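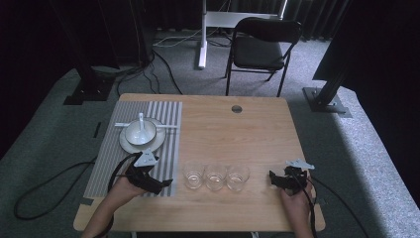 Hard water film on glassware, softener or citric acid?

kulkarni_k
Moved to Ukport in December and every tumbler comes out of the dishwasher with a white haze. Strip test reads over 100 mg/L as calcium carbonate. Machine is an Omon with a built-in softener, salt topped up. Detergent is a plain powder. Cycle is 60 degrees.

tannin
Check the hardness setting first. They ship set low. On mine it's under the service menu, hold the start button until the display blinks.

Ilgın Kurtuluş
Wipe one glass with white vinegar and leave it five minutes. If the haze goes, it's scale. If it stays, it's etching and no setting will bring it back. Etching comes from soft water and too much detergent, so turning the softener up can make it worse.

tannin
Disagree on the last part. At 100 he's nowhere near soft.

Ilgın Kurtuluş
He's at 100 at the tap. The dishwasher's softener sits after that. Test the water in the sump mid-cycle, not the kitchen tap.

kulkarni_k
Vinegar cleared it. So scale. Setting was on 1, now on 3.

post1569
Citric acid, two tablespoons, empty machine, hottest cycle. Skip the branded stuff. I paid for the Amura cleaner once and saw no difference.

tannin
Fine for the machine - keep it off anything with a metallic rim, it dulls the colour.

kulkarni_k
Ran the citric, then a normal load. Glasses are clear, bowls still feel slightly chalky on the foot ring where there's no glaze. Rinse aid is on the middle setting.

Ilgın Kurtuluş
Unglazed clay holds residue. Scrub that part by hand and leave the rinse aid where it is.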